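Bausteine: Warum kleine Steine so fest zusammenhalten
Ein Beitrag der Kinderseiten des Spielzeugmuseums Baltudar

Viele Kinder kennen Bausteine von zu Hause, aus dem Kindergarten oder aus der Schule. Man kann mit ihnen Häuser, Brücken, Tiere und Fahrzeuge bauen. Anschließend nimmt man alles wieder auseinander und beginnt von vorn. In diesem Beitrag erklärt das Museum, wie ein Baustein aufgebaut ist und weshalb ein Turm aus Steinen nicht gleich umfällt.

Wie heißen die Teile eines Bausteins?

Auf der Oberseite eines Steins befinden sich runde Erhebungen. Sie werden Noppen genannt. Die Unterseite ist hohl. Dort ist Platz für die Noppen des Steins, der darunter liegt. Steine werden häufig nach der Zahl ihrer Noppen benannt: Ein Einer hat eine Noppe, ein Zweier hat zwei und ein Dreier hat drei Noppen in einer Reihe. Es gibt außerdem breite Steine mit zwei Reihen. Ein Stein mit zwei Reihen zu je drei Noppen heißt Sechser.

Was bedeutet Klemmkraft?

Wenn zwei Steine zusammengedrückt werden, schieben sich die Noppen des unteren Steins in den hohlen Raum des oberen. Dieser Raum ist ein winziges Stück enger, als die Noppen es eigentlich brauchen. Die Wände des oberen Steins geben deshalb ein wenig nach und drücken gegen die Noppen. Dabei entsteht Reibung, und die Steine halten aneinander fest. Fachleute sprechen von der Klemmkraft. Zieht man kräftig genug, ist die Reibung überwunden — der Stein löst sich wieder.

Damit das gelingt, müssen die Steine sehr genau hergestellt werden. Wäre der Raum zu weit, würde der obere Stein wackeln. Wäre er zu eng, ließe sich der Stein kaum aufsetzen.

Versetzt bauen

Ein Stein muss nicht alle Noppen des unteren Steins bedecken. Auf einem längeren blauen Stein kann ein grüner Zweier so weit rechts sitzen, dass links noch eine blaue Noppe frei bleibt. An dieser freien Stelle lässt sich später ein weiterer Stein anbringen, zum Beispiel ein roter Einer.
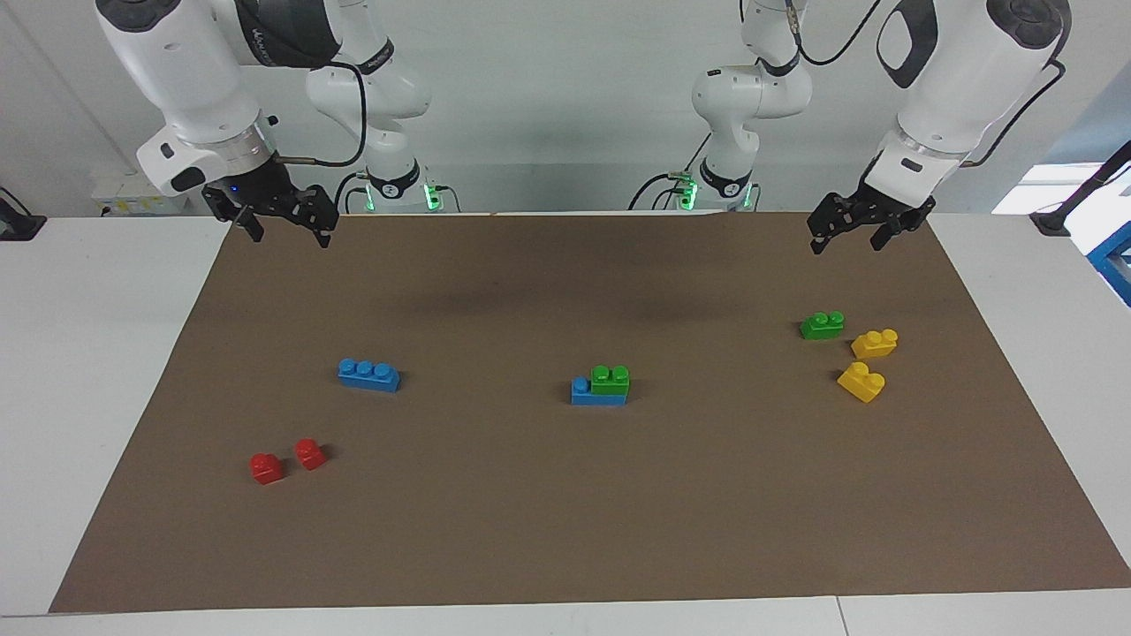
Warum stürzt eine Mauer leichter ein, wenn alle Fugen genau übereinander liegen?

Eine Fuge ist die Stelle, an der zwei Steine nebeneinander enden. Liegen alle Fugen übereinander, besteht die Mauer aus einzelnen Säulen, die nichts miteinander verbindet. Werden die Steine dagegen versetzt, hält jeder obere Stein zwei untere zusammen. Maurerinnen und Maurer nennen dies einen Verband.

Eine Aufgabe zum Ausprobieren

Für den Versuch werden 32 gleich große Zweier benötigt. Baue aus der einen Hälfte eine Mauer, bei der alle Fugen übereinander liegen. Baue aus der anderen Hälfte eine Mauer mit versetzten Fugen. An den Enden der versetzten Mauer darf ein halber Stein überstehen. Drücke danach mit einem Finger vorsichtig von der Seite gegen beide Mauern. Welche gibt zuerst nach? Zeichne beide Mauern auf und markiere die Fugen mit einem farbigen Stift.

Hinweise für das Bauen

Eine glatte und feste Unterlage erleichtert das Zusammendrücken. Steine, die sich nicht lösen lassen, dürfen nicht mit den Zähnen getrennt werden. Kleine Steine gehören nicht in die Hände von Kindern unter drei Jahren, da sie verschluckt werden können.

Bausteine im Museum

Im Bauzimmer des Museums stehen 3000 Steine zur Verfügung. Kinder ab 6 Jahren können dort am Nachmittag eigene Bauwerke errichten. Ansprechpartnerin für Schulklassen ist Fadime Taşdemir, Abteilung Bildung und Vermittlung. Das Arbeitsblatt »Mauern und Verbände« ist an der Kasse erhältlich.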